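Nusetia cotton sheet set, full size
Reviewed by Karine Després

I bought this set in April to replace a pair of plain white sheets that had gone gray at the foot end. It came as a flat sheet, a fitted sheet and two pillowcases, folded around a piece of card in a clear bag. The cotton felt stiff out of the bag and smelled a little of dye. Two washes took care of both.

The thread count on the label is 200, so don't expect hotel sheets. It's a plain weave, cool when you get in, and heavy enough that it doesn't slide around. My sister-in-law Huguette has the Zedelon set, which is softer, but hers pilled within a few months and mine hasn't so far.

I went for the busy print. Up close it's a lot, with checks and flowers in several colors, and I did wonder if I'd get tired of it. I haven't. It hides lint and creases well, and that matters to me because I do all my folding on the bed. T-shirts, towels, the kids' school things - everything gets dumped there and sorted.

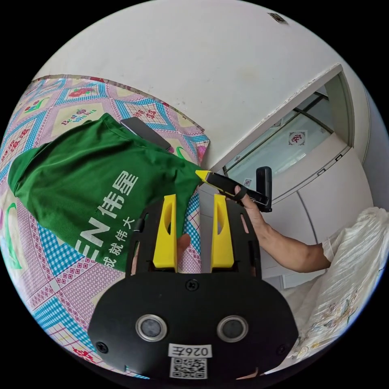
A slippery sheet is a pain for that kind of work. You smooth a shirt out, bring one side over, and the whole thing moves away from you. On this cotton a shirt stays where I put it while I turn the sleeves in. The old microfiber set was hopeless for it.

The fitted sheet is the weak part. Our mattress is 11 inches deep and the corners only just reach. One popped off the first week. I now put the head end on first and pull hard toward the foot, and it holds. With a topper I'd look at something deeper.

Colors have held up in a 30-degree wash. The pink bled slightly the first time, so keep it away from whites. I line dry when I can - the dryer took almost an inch off the pillowcases, and they are a tight fit now.

Would buy again for the spare room, in the same print if they still have it. Four stars, one off for the corners.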